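Buto — Cuadernos de cocina
Galería: la tabla y la encimera

Inicio / Galerías / Cocina Cultano

Esta galería cierra la serie sobre la cocina de Cultano. En las entregas anteriores salieron los armarios, el fregadero y la despensa. Quedaba la encimera, que es donde se trabaja, y la tabla de bambú, que casi siempre está puesta encima. Las fotos van al final de la página. Antes van las notas, para quien venga buscando datos concretos.

La encimera

Es blanca, con dibujo de mármol y vetas grises. La elegimos en el almacén de Borndale después de llevarnos a casa dos muestras y tenerlas una semana junto a la ventana. La otra era gris lisa y se veían todas las migas. En esta las vetas son irregulares, con zonas más cargadas y otras casi blancas, y una gota de café puede pasar la mañana entera sin que se note. Eso tiene su parte mala: hay que pasar el paño aunque parezca limpia.

El fondo es de 72 centímetros, algo más de lo normal. Se ganó al mover el tabique. Con esa medida caben los botes contra la pared y sigue quedando sitio delante para cortar. Con el fondo que teníamos antes había que apartar cosas cada vez que se sacaba la tabla.

Para limpiarla usamos agua tibia y jabón de platos. Probamos un limpiador en espray y dejaba cercos a contraluz. El limón y el vinagre se secan en el momento.

El revestimiento

Mosaico de piezas pequeñas y cuadradas, en tonos apagados de verde azulado, azul y gris. También vino de Borndale. Al principio daba miedo la cantidad de juntas. La lechada lleva sellador, y hasta ahora basta con un cepillo de dientes viejo detrás de la zona donde más se salpica. Si hubiera que repetirlo, pediríamos una caja más de reserva: sobraron cuatro piezas y dos ya se han usado en una esquina.

Lo que vive contra la pared

La fila de recipientes ha cambiado muchas veces. La regla que ha quedado es sencilla: se queda fuera lo que se usa a diario y lo demás va al armario. Ahora mismo hay una jarra amarilla de plástico con su tapa, un bote redondo oscuro con tapa de bambú y pomo de madera, un recipiente de cerámica marrón con una cuchara de madera y un tarro de cristal de tapa blanca. La caja de dibujos de colores no cumple la regla. Se queda en la esquina de la derecha porque es donde se busca por la mañana.

El bote de la tapa de bambú cierra bien, aunque no conviene levantarlo por el pomo cuando está lleno. La cerámica marrón pesa bastante y no se vuelca al sacar la cuchara con prisa, cosa que sí pasaba con el vaso metálico que había antes.

El horno y el tostador

Los dos están a la izquierda. El horno de sobremesa es de acero inoxidable, con la parte superior cepillada y puerta de cristal. Lo pusimos de lado, con la puerta mirando hacia la zona de la tabla, y así la bandeja sale directa hacia donde se va a cortar. Ocupa más de lo que creíamos al comprarlo. El tostador, de dos ranuras, gris oscuro y plateado, va justo al lado.

Sobre los cables — pregunta que llega a menudo por correo — no hay ningún truco. El del horno baja por el borde izquierdo y se desenchufa cuando no se usa. Se pensó en poner una canaleta y nunca se puso.

La bandeja de madera

Está a la derecha y se usa para sacar el desayuno a la mesa. Tiene el asa de metal negro, sujeta con dos piezas redondas. El resto del tiempo recoge las cosas que no tienen sitio. No se mete en el lavavajillas. La primera que tuvimos sí se metió y acabó abierta por una esquina.

La tabla

Rectangular, de bambú, con las esquinas redondeadas y un surco poco profundo que recorre el borde por dentro. El surco recoge el jugo del tomate y de la sandía. Para un asado grande se queda corto y hay que poner un paño debajo.

De cerca se distinguen las tiras de bambú prensado y las motas oscuras del grano. Cuando la compramos creímos que eran manchas. Son propias del material y no se van lijando — lo probamos en una esquina de la tabla vieja y solo conseguimos una zona áspera.

Cuidados que le damos:

Lavado a mano, por las dos caras, y secado de pie. Si se moja solo una cara, se comba.

Aceite mineral de Strazds, el frasco de 100 mililitros. Se extiende con un trapo de algodón siguiendo la fibra, se deja toda la noche y se retira lo que sobra por la mañana. Un frasco nos dura varios meses.

Sal gorda y medio limón para el olor a ajo y a cebolla. Después se aclara enseguida.

Pescado y carne cruda van en otra tabla, la blanca de plástico, que está guardada en el cajón bajo.

El surco es lo que más se descuida. Se acumula una línea oscura en las curvas de las esquinas y el estropajo no llega bien. Un cepillo pequeño sí llega. Conviene hacerlo el mismo día, antes de que se seque.

Para que no resbale sobre la encimera ponemos un paño húmedo debajo, bien escurrido. Hay bases de silicona que sirven para lo mismo. La que tuvimos dejaba marca en la superficie blanca y la retiramos.

Medidas y compras

Fondo de la encimera: 72 cm.
Encimera y mosaico: almacén Borndale.
Aceite para la tabla: Strazds, 100 ml.
Piezas de mosaico sobrantes: 4, de las que se han usado 2.
La tabla y la bandeja son de una liquidación y no podemos dar referencia. Tampoco conservamos la caja del horno.

Fotos

Se pueden usar en páginas personales citando Buto como procedencia. Para otros usos, escribid a la dirección del pie.
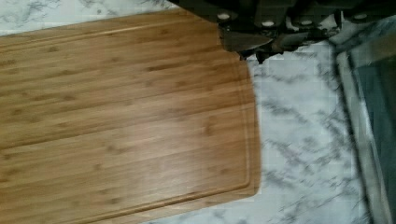
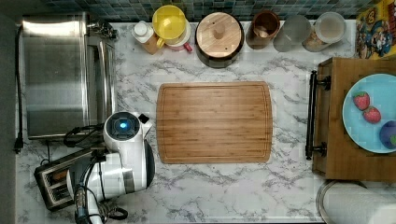 La tabla de bambú en la encimera de Cultano. La primera foto es de cerca, con el surco y el grano; en la segunda se ve también la fila de botes junto al mosaico.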